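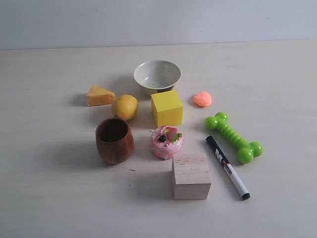 Speckled bowl and a few small bits on the table

Home and Garden Help > Kitchen > Crockery and glazes

Grey marks on speckled stoneware – how do I shift them?
Posted by Senthil Rao

I bought a set of cream speckled stoneware in June, bowls and dinner plates, from the Pirberg range. They were lovely for the first few weeks. Now nearly all the plates have thin grey lines where people cut their food, and the bowls have them inside where the spoon goes. The dishwasher does nothing. I have tried washing-up liquid, soaking overnight, and bicarbonate of soda made into a paste, which lightened them a bit but not much.

Are these scratches in the glaze or something sitting on top? If they are scratches I will ask the shop for a refund. I have kept the receipt. We have hard water here, if that matters.

Also, the bases are rough and have marked my mother's sideboard. Can that be fixed?

9 replies, best three shown

mugsandjugs
They are nearly always metal marks. The glaze on a lot of matt and satin stoneware is harder than the cutlery, so the knife leaves a trace of itself behind, much like a pencil on paper. Run a fingernail across one. If it doesn't catch, it is metal sitting on the surface.

You want a mild cream cleaner, the sort sold for hobs and steel sinks. I use the Zuvudora one but the supermarket's own does the same job. Wet the plate, put a small blob on a damp cloth, rub in circles for a minute, rinse well and wash as normal. Don't use wire wool or a green scourer. Both can dull the glaze and then it marks faster.

They will come back. I do ours every couple of months. Cheap soft cutlery is worse for it – we had far fewer marks after changing ours.

For the bases, the foot is left unglazed so it doesn't stick to the kiln shelf. Rub it with fine wet and dry paper, 400 grit or so, under a running tap. Keep it wet so you don't breathe the dust. Two minutes a bowl is plenty. Felt pads don't last if it goes in the dishwasher.

Imrie
I'd send them back. Had the same with a Brostora set, 102 pounds, and the shop gave me a credit note after two emails. Plates should be able to cope with knives.

tern265
Agree with the first reply on cream cleaner. On the hard water, that leaves a white chalky film and not grey lines, so it is a separate thing. White vinegar and warm water for ten minutes takes it off. Rinse the vinegar away before you use the cleaner.

Was the sideboard scratched or is it a ring? If it's a ring, there is an older thread under Furniture.

Viewed 3232 times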